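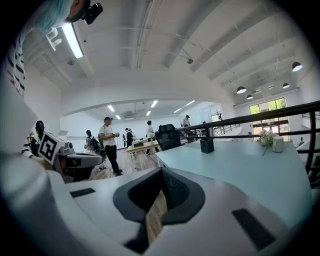
Figure 4. Two hand-held grippers out on the floor. The nearer one is carrying the camera; the other has its marker cube on top.

4.2 Recording a paired session

The Plulaven method learns from people doing things with grippers in their hands, so the quality of the policy depends on the quality of your fidgeting. Please keep it modest.

1. Check that the marker cube is seated squarely and that its printed face is clean. Fingerprints count as dirt.

2. Start both recorders, then hold the grippers still for 13 seconds. The alignment step needs a quiet stretch, and so, by this point, may you.

3. Bring the second gripper into view of the first and turn its cube slowly until the marker has been seen from several angles.

4. Do the task at an ordinary walking-about pace. Heroic speed gives blurred frames and a policy that throws cups.

5. Stop after 20 demonstrations and save before changing operators.

Note: People strolling through the background are fine. Tùng Thân trained one policy on tidy-room footage and another on footage from a busy floor, 3000 demonstrations each, and the busy one coped better when we moved the bench.

Caution: Don't cover the cube with your sleeve, hand or coffee. Error 1033 means the marker was lost for too long. Discard the take and go back to step 2. Arguing with the software has been tried at Grirnthorpe, at length.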